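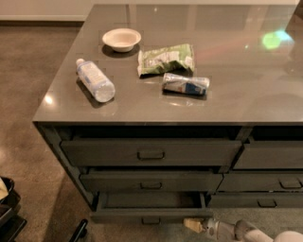
A Clamo dresser in dark grey with food and drink waste left on the gloss top.

Lotow to clear furnished rooms in two passes

Lotow, the lettings firm that runs the furnished rooms at Toprak, is changing the way rooms are cleared between tenancies. From February, small waste will be taken off all furniture tops before any cleaning product is opened. The rule covers drinks bottles, cans, snack bags and disposable bowls, and applies to all 204 rooms on the site.

Until now, clearing and wiping were done in one visit, with items moved from one end of a surface to the other while the cloth went round them. Lotow's maintenance log for last year lists 30 dresser tops sent for repolishing. Most entries refer to fine scratches, with ring marks the next most common fault. A new top costs the firm £264 fitted, and the work takes the room out of use for a day.

The dresser used throughout Toprak is the Clamo, supplied by Jamunach. It has drawers in two columns below a thick gloss top, and was chosen when the rooms were last refitted. The finish shows smears easily under ceiling lights and marks if grit is dragged across it. Crushed cans are named in the new instructions as a particular risk, as a creased edge can cut into the polish when the can is pushed aside. They are to be lifted straight up.

Waste will be sorted at the door of the room into two sacks. Empty plastic bottles and metal cans go into the clear sack. Snack bags and used disposable bowls go into the black one, along with paper tissues and food scraps. Bottles that still hold liquid are emptied into the bathroom basin first, and the cap is put back on. Glass is carried down separately in a rigid tub.

The second pass deals with the furniture itself. Drawers are opened fully, checked for belongings, wiped out and pushed home. A drawer found standing ajar is to be checked for objects caught behind it before it is closed, and any runner that stays stiff is reported on the room sheet. The top is then dusted with a dry microfibre cloth, wiped with a damp one and buffed along its length. Spray is put on the cloth, never on the dresser. Scouring pads and cream cleaners have been withdrawn from the trolleys.

Lotow tested the two-pass method in one block before Christmas. Clearing took slightly longer per room, but no tops from that block were sent for repair during the trial. The firm says 832 changeovers are booked for the coming year, with Saturday remaining the busiest day.

Tenants are asked to leave surfaces clear by 10am on the day they move out. Sacks can be collected from the ground floor store. Property found in drawers is held at the site office and listed by room number.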